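November
By Radoslava Sýkora

Speaker notes: Reading a supplier before you buy the share

(Start slowly. Wait for the people at the back.)

Good morning. My name is Radoslava, and I have followed small industrial companies for the savings club in Cesthorpe since Ute Kettler asked me to take over from her. Today I speak on one question: what do we really know about a supplier when one customer pays most of its bills?

My case is Prosumik. It makes connectors and sells most of them to Koster. When I first read the annual report, I looked only at sales, and sales were growing nicely. Then Munther Fakhoury told me to open the notes at the back. There I found that 80 percent of revenue came from Koster.
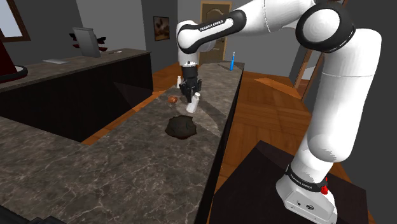

Simulated Franka Emika arm over a marble countertop.

(Next slide. Ask who owns a share like this. Give them time.)

So, what happens if Koster asks for a lower price? Prosumik can say no, but then it has an empty order book. Look at the gross margin over several years and not only the last one. Look also at how long the customer takes to pay. If this period becomes longer, the supplier is lending money to its customer, and the profit on paper is not yet in the bank. 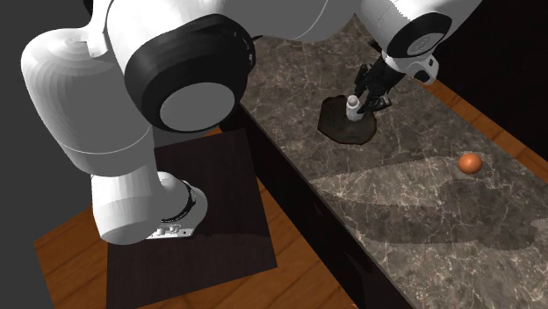

Compare this with Nuvmont. It has 400 customers and slower growth. The share looks expensive next to Prosumik, and Kamran Rind will surely tell you so at lunch. I bought it anyway, with 1,000 dollars, and I still hold it. I do not own Prosumik.

(Do not forget: this is my opinion and no advice for anybody.)

For your homework, take 2 companies you own. Find the biggest customer of each. If the report does not name it, write to investor relations and ask. They usually answer me by Wednesday.

Questions. Dilwyn has the microphone.

Recent talks
How to read a cash flow statement
Dividends: when a high yield is a warning
Why I sold too early
Currency risk for small savers

Last updated: November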